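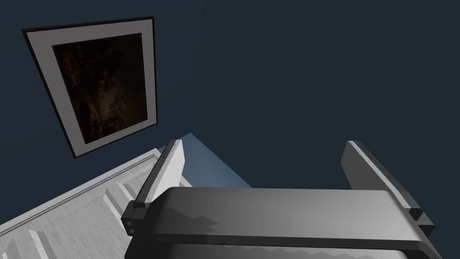 3.2 Comparing the two wrist camera mounts

We tested the parallel gripper on the simulated Pasley arm with two wrist camera mounts. The first, which we call the Fusten mount, sits close behind the gripper body and looks out between the fingers. The second is raised and tilted down. Both used the same controller and the same room models, so the camera view was the only thing that changed.

Each mount was given 40 runs, with the arm starting from a random pose. Many of these poses left the camera pointed at a wall or at furniture, and the policy had to find its own way back to the work surface. Figure 3 shows a view with the gripper open and nothing between the fingers. The gripper body takes up much of the lower half, and the toothed inner sides of both fingers can be seen. The wall behind is dark and plain, and apart from the framed picture at upper left it offers very little for a feature tracker to hold on to.

Figure 3. Wrist camera view in the simulated room, gripper open.

With the Fusten mount, 14 runs ended without the arm reaching the work surface. With the raised mount there were two. Most of the failures began in front of plain walls, where the controller kept turning the wrist in small steps and then timed out. Changing the wall colour to a lighter one did not help much.

The raised mount had its own trouble. It lost sight of the fingertips during close grasps, and Salian had to retune the closing speed before the grasps were steady. We kept the Fusten mount for the grasping trials in Section 4 - the fingertip view mattered more there - and used the raised mount for the search trials.

Lighting was held fixed in all runs. Shadows on the gripper body were left switched on for both mounts.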